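Who Owns the Rota? Software, Shift Changes and the Employment Contract

2019-08-20

Scheduling software has moved from the head office to the shop floor, and it now decides when a large number of people go to work. Employment lawyers are starting to ask what that does to the contract each of those people signed.

At the Bornton site of Kemppainen, a laundry and linen hire company, the weekly rota used to be pinned up on a Thursday afternoon by the shift supervisor. In April the company replaced it with a program that reads incoming orders and staffing levels and sends each worker their hours by text message. The site employs 262 people. Most of them are on contracts that promise a minimum number of hours and say that the pattern of work "may vary according to the needs of the business".

That phrase is common, and for years it caused little trouble. A supervisor who wanted to change a shift had to find the worker and ask. If the worker had a child to collect or a hospital appointment, the two of them sorted something out. The program asks for nothing. It sends the new hours, and a worker who can't do them has to open a request, which is dealt with by a small office in another town.

In the first three months the system made 1465 changes to shifts that had already been published. The union branch obtained the figure as part of its talks with the company and has made it the centre of its complaint. Managers say many of the changes were small, a start time moved by a quarter of an hour, and that overtime is now shared out more fairly than it was before.
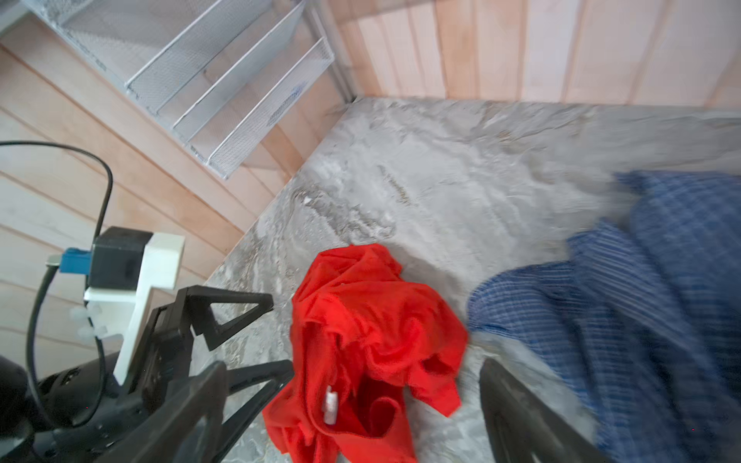
Red cloth and blue plaid fabric on a grey marbled surface.

Under the law in England and Wales, an employer who relies on a clause allowing changes does not have a free hand. Courts and tribunals tend to read such clauses narrowly, particularly where the change is a large one. There is also the implied term of mutual trust and confidence. An employer who uses a contractual power in a way that seriously damages the relationship, without good reason, may be in breach even though the wording appears to allow it.

The difficulty is in applying those ideas to a decision that no person has taken. When a supervisor moves someone to nights, the supervisor can be asked why. Kemppainen bought its program from a supplier called Jumier, and the staff who run it at Bornton can see the result but only a short summary of the reasons. A worker who believes she has been treated badly may find that her own manager doesn't know how her hours were chosen.

Discrimination claims raise a related problem. A rule that applies to everyone can still be unlawful if it puts a protected group at a particular disadvantage and the employer cannot justify it. Late changes to shifts fall hardest on people with caring duties, and most of those are women. A program that favours workers who accept changes quickly could have the same effect, whether or not anyone intended it. The employer would have to show that the practice was a proportionate way of meeting a real need, and that is hard to do without knowing how the practice works.

Other firms have taken a slower route. Palluleck, a parcels business with 982 staff, ran its new system beside the old rota for 6 months before switching over. Under the agreement it reached with its workforce, no published shift can be changed with less than four days' notice unless the worker agrees, and a named manager has to sign off each change. Anyone who refuses can't have the refusal counted against them when overtime is handed out.

Agreements of that kind cost something. Palluleck accepts that it pays more for agency cover in busy weeks than the software would have recommended. It also says it has had fewer grievances over hours than in the previous year.

For workers, the practical advice is fairly dull. Keep the messages. Write down when each change arrived and what it meant for you, including any childcare or travel you had to pay for. Put objections in writing, and say clearly if you are working the new hours under protest, as carrying on without complaint can be taken as acceptance.

Employers should read the contract before they read the brochure. They should ask the supplier what information the program uses and get the answer in writing. Where personal data is being processed to make decisions about staff, data protection law applies too, and workers have a right to be told what is done with it.

Talks at Bornton are due to start again next month. The union wants a notice period written into the contract, and the company has so far offered to put one in the staff handbook.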